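Moving into a small apartment, white desk or wood desk?
Forum: Home & Living > Furniture talk

plumcake_45
Hi all! We're moving to Pludville in August and the second bedroom is going to be my sewing and letter-writing room (finally, after 11 years of using the kitchen table!). My sister swears by a white top because it makes a small room feel bigger. My husband thinks I'll hate it inside a month. Did any of you go white and stay happy with it?

oldporchswing
Oh, I have opinions on this one, so get yourself a coffee. I've had a white desk for 6 years and I love it to bits. Pins show up, dark thread shows up, and on a gray morning it's like having another window. Tea rings do show, I'll give your husband that, but a damp cloth and a little dish soap takes care of mine. I'd go white again tomorrow. 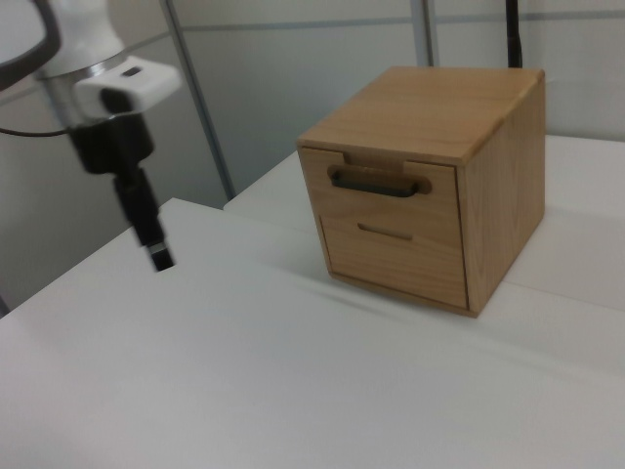 Reply 3 of 5

bindberg_betty
I'm going to disagree with the porch swing, kindly! I had white and the glare by a south window gave me a headache every afternoon. I sold it and bought a secondhand oak one from Nowicki's, scratches and all, and I've never looked back. Which way does your window face?

plumcake_45
North, with a big maple outside, so glare might not be my trouble. But now you have me dreaming of oak, Betty!

oldporchswing
North and a maple? Go white, sweetheart. Betty, I'll grant you the south window, but a linen runner would have fixed that for the price of lunch.

bindberg_betty
A runner slides all over when you're cutting fabric, and I tried 2 of them. Go sit at both kinds in the store before you pay for anything.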